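Gunuvstead Essay Marking Pack for Law Entrance Tests

I put this pack together after two winters of marking practice essays at my kitchen table, and I'm rather fond of it. You get 12 months' access, a printed workbook and three of your essays marked by hand (by me or by Naheed Jafri, who is stricter than I am!).

The workbook runs to 161 pages. It covers planning, building an argument and spotting the weak bit in somebody else's — usually the part people rush. I've left out the multiple-choice side completely, so if you need that, have a look at our Jimunden course instead. 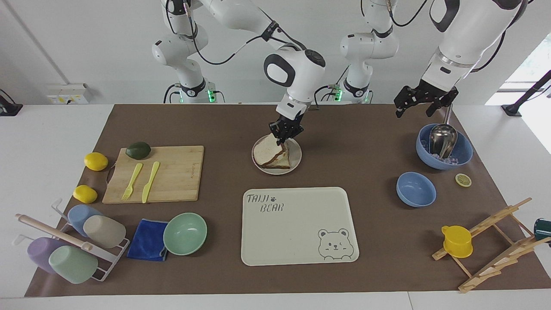

What it costs

The full pack is £400, postage included. You can pay in two halves if that's easier, one when you order and one when you send in your second essay.

Sending your essays

Type them up, keep each one under 1,798 words and upload them through your Wumgate account. Marked copies come back within five working days, except over the December break, when we're shut.

Extra marking can be added at any time from the same page. Questions before you buy? Drop me a line — Anum Khokhar, course author.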